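Wirkville Tenants' Rights Alliance Welcomes Fair Housing Agreement with Mostance Property Group 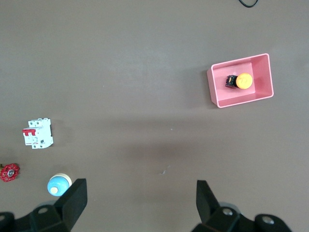

WIRKVILLE, 2021-07-17 – The Wirkville Tenants' Rights Alliance is very glad to share that a fair housing agreement has been signed with Mostance Property Group, which manages 3,064 rental apartments in Wirkville and the neighboring town of Dirnus. The agreement settles a complaint brought by 107 renters who said they were steered away from certain buildings, or given a different set of application rules, after mentioning where they were born or what language they spoke at home.

It has been a long road for these families, and we want to begin by thanking them. Many took time off work to give statements, and many sat with us through evening meetings that ran a good deal later than we had promised. The complaint was filed in February, and the talks that followed were patient and, for the most part, friendly – even on the days when the two sides were far apart.

Under the agreement, Mostance will use one written application policy in every building it manages. The policy will be posted in each leasing office and handed to anyone who asks about an apartment, whether or not they go on to apply. Leasing staff will attend fair housing training every year, and the company will pay for interpreters at lease signings. A fund will repay application fees and moving costs to renters named in the complaint. Mostance does not admit to breaking any law.

The Sriwong Legal Center, which represented the renters free of charge, will review the company's rental records for the next 4 years and will send its findings to both parties. We could not have asked for better neighbors in this work, and we are grateful to everyone at the center who answered our calls at all hours.

We would also like people to know that help is still available. Since the complaint became public, our office has heard from 221 households with questions of their own, some about Mostance buildings and some about other landlords. Every one of those calls matters to us. If you believe you were turned away from a home because of your race, religion, national origin, disability or family status, please get in touch, even if it happened a while ago and even if you have no paperwork.

The Alliance offers free advice sessions at its Wirkville office and at the public library in Dirnus. Interpreters can be arranged ahead of time, and children are always welcome.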